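Betreff: Re: [Apotheken-Automation] Was machen eure Leute jetzt eigentlich den ganzen Tag?
Von: Damian Hubmann
An: Liste Apotheken-Automation

Hallo Nimal, hallo zusammen,

Nimal Dissanayake schrieb:
> wir überlegen bei Marti gerade, ob wir beim Umfüllen und Verschließen
> auch auf Roboter gehen. Die Technik macht mir weniger Sorgen als die
> Stimmung. Bei uns arbeiten 15 Leute in der Abfüllung, manche schon ewig.
> Wie war das bei euch? Und wer macht am Ende die Kontrolle?

die Stimmung war im November, als es losging, ziemlich mies, da will ich gar nichts schönreden! Bei uns im Saltoner-Team hat erst mal jeder gerechnet, wessen Stelle als erste wackelt. Gekündigt wurde niemandem, aber zwei Kolleginnen sind in die Retouren gewechselt (eine davon ganz freiwillig, die wollte schon länger weg vom Abfülltisch).

Was sich wirklich geändert hat: Früher hast du acht Stunden lang Dosen gegriffen, zugedreht, abgestellt. Mein Daumengelenk hat mir das nie verziehen. Heute stehe ich viel mehr am Bildschirm, gebe Chargen frei und hole raus, was Skurner als unklar markiert (Skurner ist unsere Steuerungssoftware, die Lesa hat sie ausgesucht, mit ihr müsst ihr über die Lizenz reden, nicht mit mir). Die Handgelenke freuen sich, der Kopf ist abends dafür matschiger als früher. Das hat vorher keiner erwähnt.

Zum Greifen selbst: Die durchsichtigen orangen Dosen mit dem hellen Deckel waren anfangs unser Sorgenkind. Packen die Finger zu weit oben, hängt alles am Deckel, also lassen wir sie inzwischen weiter unten ansetzen. 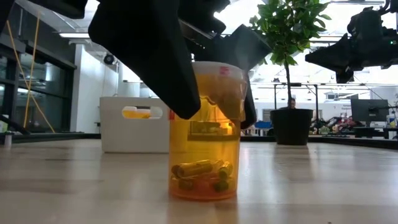

Mit der Kontrolle sind wir stur geblieben. Jede Dose sieht am Ende ein Mensch an, auch bei einigen 2.000 in der Woche, und unterschrieben wird weiterhin von Hand. Das würde ich an deiner Stelle von Anfang an so festschreiben, sonst kommt garantiert jemand aus dem Controlling mit einer Idee.

Und hol deine Leute früh dazu, am besten schon zum Einrichten! Unsere durften erst ran, als alles fertig war, und das nehmen sie uns bis heute übel.

Wenn du magst, schicke ich dir unseren Schulungsplan, der ist zwei Seiten lang und nicht besonders schön.

Viele Grüße
Damian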